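4. Running the Open-Day Demonstration

4.1 Preparing the table

1. Cover the demonstration table with a single sheet of paper. Smooth it toward the far edge.
2. Set out one phone case and one clear tray. Keep all spare cases in the Eseo storage bin until the first group has left.
3. Start a new session in Orkivitz and enter the group number.

Note: Each group slot is 20 minutes. Stop recording at minute 18 even if a cycle is unfinished.

4.2 Demonstrating with the hand-held grippers

4. Pick up one gripper in each hand. Fasten the wrist strap before lifting the device off the table.
5. Lay the case flat, back facing up, and bring the jaw against its end.

CAUTION: Keep cables clear of the jaws. Visitors stay behind the floor line while a gripper is in use. 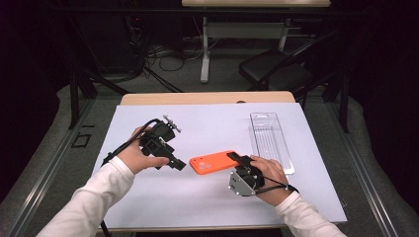

Katherine Palomino writes that at the Kulthorpe open day her groups kept asking when the robot would start -- she now explains before step 4 that the operator's motions are the data, and the questions stop.

6. Place the case in the tray, release, and return both grippers to the start position.
7. Say "end" aloud and save the cycle. Error 46 means the session was not opened; repeat step 3.

4.3 Between groups

8. Replace the paper if it is creased or torn.
9. Check both straps for wear -- order replacements under part number 446.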